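Clilidlow Shared Lunch Program
Progress report to the Jastel Fund, 14 Dec 2024
Prepared by Halldóra Kjærgaard 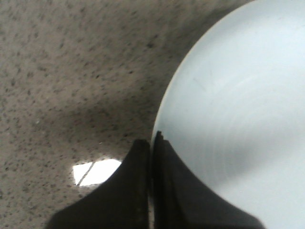

The second half of the grant period went mostly to plan. Lunches are now served at both sites, and the Irkar site moved from one day a week to two in the fall. Registered members stand at 130, up from the figure in our first report. Most of the new names came through the housing office and the clinic.

Transport is still the weak point. The van was off the road for 12 days with a gearbox fault, and Rezaul Jayawardena covered the Irkar route in his own car. We have paid his mileage out of the contingency line. The repair bill is in the attached accounts - it was higher than the first quote.

Food costs rose over the period, mainly dairy and cooking oil. Ragnheiður Thoroddsen has changed the menu cycle so that soup days fall after roast days, and less is thrown out. We have not raised the suggested contribution and would prefer not to before spring.

Staff training: 15 people finished the food safety course. Two have yet to take the test and are booked for February.

Not done: the member survey. The draft questions were too long and Valdemar Holst is cutting them down. We ask to carry the survey money over into the next period. The evening sessions in the original proposal also have no start date yet, as the lease at Irkar does not allow use after six. Hafþór Kragh has written to the landlord.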